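공방 로봇팔 일지, 이번에는 케이블이랑 씨름한 이야기

토요일 아침부터 공방에 나갔다. 원래는 점심 전에 끝내고 집에 가서 빨래나 돌릴 생각이었는데, 결국 저녁까지 공방에서 먹었다(편의점 김밥 두 줄, 참치가 없어서 둘 다 야채).

지난번 글을 못 본 분들을 위해 아주 짧게만 적자면, 우리 공방 사람 몇이서 중고 KUKA 팔을 들여와서 통 안에 아무렇게나 담긴 물건을 하나씩 집어 옮기는 걸 만들고 있다. 프로젝트 이름은 Lirotus. 이름 뜻을 물어보는 분이 많은데 나도 모른다. 코리(Corey Faulkner)가 저장소를 만들면서 붙인 이름이고, 물어볼 때마다 설명이 달라진다.

제일 먼저 한 일은 통 고정이었다. 지난주까지는 통을 작업대에 그냥 올려놓고 썼다. 그랬더니 그리퍼가 벽을 스칠 때마다 통이 조금씩 밀리고, 밀린 만큼 좌표가 틀어지고, 틀어진 좌표로 내려가니까 또 벽을 치고... 악순환이었다! 키스티나(Qistina Jugah)가 클램프로 물려 버리자고 해서 서랍에 있던 바 클램프를 다 꺼냈다. 처음에는 너무 세게 조여서 판금이 살짝 우는 소리가 났고, 반 바퀴 풀어 주니 괜찮아졌다. 이렇게 간단한 걸 왜 지난주에는 테이프로 버텨 보겠다고 했는지 모르겠다.

그다음이 케이블. 손목 쪽으로 가는 선이 짧으면 손목이 돌 때 당겨지고, 길게 빼면 통 안의 물건에 걸린다. 나는 길게 빼자는 쪽, 키스티나는 짧게 묶자는 쪽이어서 한 시간을 옥신각신했다. 결론은 중간에서 한 번 묶고 손목 근처에만 여유를 남기는 것. 묶는 위치를 바꿔 가면서 5번을 다시 했는데, 케이블타이 한 봉지가 그렇게 금방 없어지는 줄 몰랐다. 잘라 낸 타이 조각은 바닥 여기저기로 튀어서 나중에 양말로 다 찾았다.
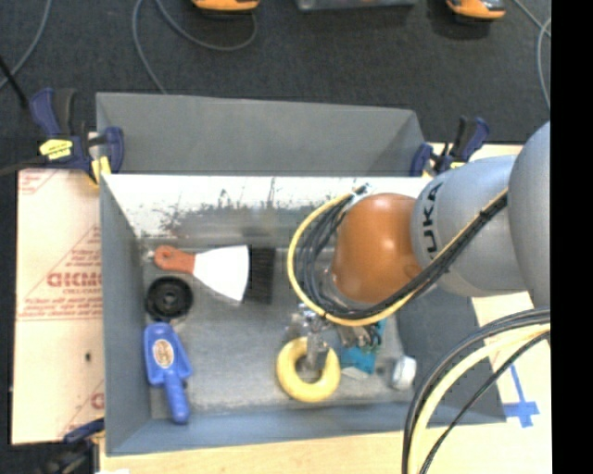 연노랑 고리 차례. 왼쪽에 퍼티 나이프도 누워 있다.

통에 넣을 물건은 각자 집과 공방 서랍에서 골라 오기로 했다. 모양이 제각각일수록 좋다고 했더니 정말 제각각으로 모였다. 퍼티 나이프가 의외로 골치 아픈데, 날이 넓고 빛을 받으면 하얗게 번쩍여서 인식 프로그램이 통 벽이랑 헷갈려 한다. 조명을 옆으로 돌려도 보고 노출도 낮춰 봤는데, 노출을 낮추면 이번에는 까만 바퀴 같은 물건이 안 잡힌다. 하나를 잡으면 하나가 도망간다.

고리는 반대로 제일 마음에 든다. 두툼해서 집을 데가 확실하다. 다만 어디를 집느냐가 문제인데, 바깥쪽 양옆을 다 물려면 그리퍼를 너무 벌려야 해서, 손가락 하나를 구멍 쪽으로 넣고 고리 살을 잡는 식으로 바꿨다. 이걸 코드로 옮기는 데 오후를 거의 다 썼다. 고리 중심을 잡는 부분에서 부호를 하나 틀려서 팔이 자꾸 엉뚱한 쪽으로 내려가는데, 둘 다 화면만 보고 캘리브레이션 탓을 하고 있었다. 마이너스 하나였다. 하...

속도는 아직 한참 낮춰서 돌린다. 답답해도 비상정지 버튼에 손 올리고 있는 사람 심장을 생각하면 이게 맞다. 옆 작업대에서 의자를 고치던 알비(Alby Tomoana)가 구경 와서 "이거 손으로 하면 3초 아니야?" 하고 갔다. 맞는 말이라 대꾸를 못 했다.

저녁에는 작업대에 파란 테이프로 표시를 해 뒀다. 클램프를 풀어도 통을 같은 자리에 다시 놓을 수 있게 하려는 건데, 정밀도를 따지면 좀 부끄러운 방법이긴 하다. 나중에 위치 잡는 핀을 박고 싶지만 작업대가 공용이라 구멍을 뚫으려면 먼저 물어봐야 한다. 벌써 한 번 물어봤는데 답장이 없다. 이 글 보고 계시면 답장 부탁드려요!

다음에 할 일은 조명부터. 확산판을 하나 대 보면 날 반사가 줄지 않을까 싶다. 집에 반투명 아크릴판이 있었던 것 같은데 이사하면서 버렸는지 기억이 안 난다. 그리퍼 손가락 끝에 고무를 덧대는 것도 해 보려고 하는데, 두께를 얼마로 해야 할지 감이 없으니 해 보신 분은 댓글 좀 남겨 주세요. 케이블타이는 200개짜리로 주문해 뒀다.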